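4. Surface clearing in shared work kitchens

4.1 Setting and procedure

The clearing sessions took place at the Brurmont site during August, in a kitchen used by the staff of two adjoining offices. The unit of analysis is the clearing episode, defined as the interval between the first removal of an item from a work surface and the moment at which the person responsible declares the surface finished. Episodes in which the person left the room before making such a declaration were retained but coded separately. The corpus contains 451 episodes.

Participants received no instruction on what a finished surface should look like. They were told only that the next user would want to prepare food on it. Each participant completed one practice episode, which is excluded from the analysis. Items were drawn from a common stock of cups, cutlery, packets and cloths, and were put back in the stock cupboard between episodes. The cupboard was kept locked overnight, and its contents were checked against the inventory each morning at 8.

4.2 Coding

Surfaces were coded on a scale from 0 to 6. A score of 0 was given where items remained across the full working area, and a score of 6 where no movable item remained on it. Intermediate scores depended on where the remaining items stood. Items pushed against a wall were penalized less than items left near the front edge, following the weighting used in the Dunne pilot. Crumbs, stains and rings left by cups were recorded on a second sheet and did not enter the score.

Coding was carried out by Kolbrún Kjærgaard and Ville Hyvönen, working independently. Disagreements were settled by discussion, and the original scores were kept alongside the settled ones. Most disagreements concerned scores of 4 and 5, where a single cloth or packet had been folded or moved aside. The wording of the coding manual was revised once to state that a folded cloth still counts as an item.

4.3 Stopping points

Two stopping patterns account for most of the corpus. In the first, which we call edge stopping, the participant moves items outward from the middle of the surface and declares it finished once the middle is free. In the second, full stopping, the participant continues until the margins are also free. Edge stopping was more common in the late afternoon, when the stock cupboard was fuller and finding room for an item took longer. Full stopping was more common where the surface was light in color and small items stood out against it. Figure 2 shows a stretch of the pale surface with no items on it.

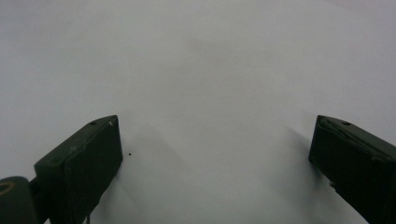
Figure 2. Pale grey-white surface, open area between the gripper fingers.

Valdemar Bundgaard objected, in a comment on an earlier draft, that a bare surface and a finished surface should not be treated as the same thing, and that several participants at Brurolness had gone on wiping well after the last item was gone. We accept the distinction. The present scale measures the removal of items only, and a score of 6 makes no claim about cleanliness. The duration of wiping after the last removal is reported separately in Section 5.

A further limit concerns the margins. The boundary between the working area and the margin was fixed by the authors, and participants may have drawn it elsewhere. Védís Overgaard proposed letting each participant mark the boundary before starting. This was tried in a small number of practice episodes, but the marking itself prompted people to clear the margins and was dropped. The boundary used throughout is the one given in the coding manual.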